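Spur gear

A spur gear is a cylindrical gear whose teeth are straight and run parallel to the axis of rotation. It is the simplest common form of gear and is used to carry motion between parallel shafts.
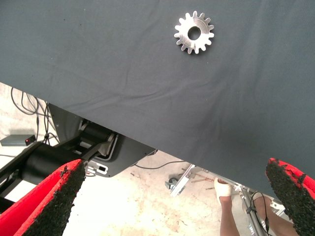

Two spur gears in mesh turn in opposite directions. If both are to turn the same way, a third gear, known as an idler, is placed between them. The idler has no effect on the overall ratio, which depends only on the tooth counts of the first and last gears.

Terms

The size of a metric gear is given by its module, equal to the pitch diameter in millimetres divided by the number of teeth. Gears will only run together if they share the same module and pressure angle. A gear of module 2 with 13 teeth has a pitch diameter of 26 mm. The smaller gear of a pair is called the pinion and the larger one the wheel.

The pressure angle of most modern gears is 20 degrees. An older value of 14.5 degrees is still met in replacement parts.

Tooth form

Nearly all spur gears used in machinery have involute teeth. The involute curve keeps the speed ratio constant even if the distance between the shafts is slightly wrong. Cycloidal teeth were once usual in clockwork and are still found there.

When a gear has few teeth, a standard cutter may remove metal near the root. This fault is called undercutting and weakens the tooth. It is avoided by profile shift, in which the cutter is set further out from the blank.

Manufacture

Steel spur gears are most often cut by hobbing. Shaping is used for internal gears and where a shoulder leaves no room for a hob. Small gears may also be pressed from metal powder and sintered, or moulded in plastic. Grinding after heat treatment improves accuracy but adds to the cost.

Noise and wear

Contact between straight teeth begins across the full face width at once, so spur gears are noisier at speed than helical gears. They produce no axial thrust - an advantage where plain bearings are fitted.

The usual forms of damage are pitting, scuffing and breakage at the root. Pitting starts near the pitch line, where repeated loading causes fatigue of the surface.

Use in the Mangundap mill

The Triso pump drive at the Mangundap mill used a single pair of spur gears, with a pinion of 13 teeth and a wheel of 200. The ratio was therefore 15.38 to 1. The wheel was cast iron and ran in an open oil trough.

See also

Helical gear
Rack and pinion
Backlash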